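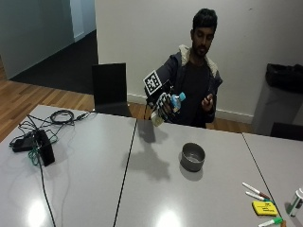
Reply from Litach support: The two tables can be leveled without taking them apart. Please tell us whether the seam is uneven along the whole length or only at one end, and whether the linking clips were fitted before or after the feet were adjusted.

Ticket 1140
Opened: May 9, 2023
Product: Marneo meeting table, light gray top, linked
Status: open

Original request

The tables in our small meeting room do not sit flush where they are pushed together. A water bottle laid on its side near the join rolls toward the seam and stops there. Pens do the same. The tops are glossy, so you also see the ceiling lights break at the join when you sit low. The floor in this room is wood and looks flat to me, but I have not put a level on it.

Update 1, customer

Checked as asked. The step is at one end only, the end nearer the back wall. I can feel it with a fingernail. At the other end the tops meet fine. The clips went on first, then the feet. That was back in December when the room was set up, and the tables have been moved since for cleaning.

Update 2, Litach support

Clips first is probably the cause. With the clips on, one table can hang off the other and a foot ends up carrying no weight. Please do the following:

Clear the tops.
Release both clips under the seam.
Pull the tables a hand's width apart.
Press down on each corner in turn and note any that rock.
Turn the loose foot down until it touches the floor, then a quarter turn more.
Push the tables together and check the seam before you put the clips back.

The foot has 5 mm of travel. If you run out, stop there and write back.

Update 3, customer

Done. One corner on the left table rocked. The foot took a turn and a half. The seam is now level at both ends. One clip will not close, though – the tongue is bent and slides past the catch. Part number on it is 278. I have left it off for now and the tables drift apart a little when someone leans on them.

I also tried a strip of Drillness grip pad under two of the feet. It helps, but it raises that side enough to feel the step again, so I took it out.

Update 4, Litach support

Leave the pads out. Part 278 has been replaced by part 407, same screw holes. We are sending two from the Mikkelsen warehouse so both clips match. Fit them with the tables already level and tighten by hand only.

Update 5, customer

Clips not here yet. Bottle stays put now. Please keep the ticket open until they are on.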